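Zwischenbericht Arbeitspaket 3: Vergleich handgeführter Greifer

Berichtszeitraum: Februar
Projekt: Fadura

1. Stand der Arbeiten

Im Berichtszeitraum wurden zwei handgeführte Greifer mit integrierter Kamera verglichen, im Folgenden Ferkden und Jumen. Beide werden mit einer Hand geführt und zeichnen Bild, Pose und Öffnungsweite der Finger auf. Ferkden hat schmale, steife Finger, Jumen breitere mit weicher Auflage. Die Aufzeichnung läuft bei beiden über den Controller Ouazzani, Firmware und Abtastrate blieben unverändert.

Die Aufgaben stammen aus dem im Antrag festgelegten Katalog: Tuch aufnehmen, Tuch über eine Stuhllehne legen, Tuch abnehmen und falten. Starre Objekte waren bereits Gegenstand von Arbeitspaket 2 und wurden nicht wiederholt.

2. Ergebnisse

Mit Ferkden wurden 331 Durchgänge aufgezeichnet, mit Jumen 249. Die Differenz geht auf einen Ausfall der Fingerfeder an Jumen zurück, das Ersatzteil traf erst gegen Ende des Berichtszeitraums ein. Je Greifer wurden 180 Durchgänge manuell geprüft.

Ferkden fasst einlagigen Stoff zuverlässiger, rutscht aber bei seitlichem Zug häufiger ab. Jumen hält den Stoff auch beim Ziehen über Kanten, nimmt dafür gelegentlich zwei Lagen auf. Beim Ablegen auf gewölbten Flächen wurde kein verwertbarer Unterschied festgestellt.

Die Posenschätzung war bei beiden Geräten stabil, solange der Markerwürfel im Blickfeld der zweiten Kamera blieb. Kritisch sind Aufgaben nahe am Boden und hinter Lehnen. Dort kam es zu Aussetzern, die sich nur bei kurzer Dauer interpolieren lassen. Längere Lücken führen zum Ausschluss des Durchgangs.

3. Abweichungen vom Plan

Der Abgleich der Kamerazeitstempel musste einmal neu aufgesetzt werden. Ursache war ein Versatz nach dem Neustart des Controllers. Die betroffenen Durchgänge sind im Protokoll gekennzeichnet und in den oben genannten Zahlen nicht enthalten. Für den Ersatz der Feder fielen Kosten an, die aus dem Posten Verbrauchsmaterial gedeckt sind. Eine Umwidmung von Mitteln wird nicht beantragt.

4. Nächste Schritte

Für Jumen werden die fehlenden Durchgänge nachgeholt. Danach folgt die Erweiterung auf den vorgesehenen Gesamtumfang von 2.000 Durchgängen, wobei der Anteil der Aufgaben an Stühlen und Lehnen erhöht wird. Eine Entscheidung für eines der beiden Fingerprofile ist bis zum Abschluss dieser Reihe zurückgestellt. Die Auswertungsskripte und das Prüfprotokoll werden mit dem nächsten Bericht übergeben.

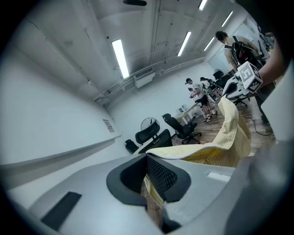
Offen ist die Freigabe für den zweiten Satz Fingerauflagen. Das Angebot liegt vor, die Lieferzeit beträgt laut Hersteller vier Wochen.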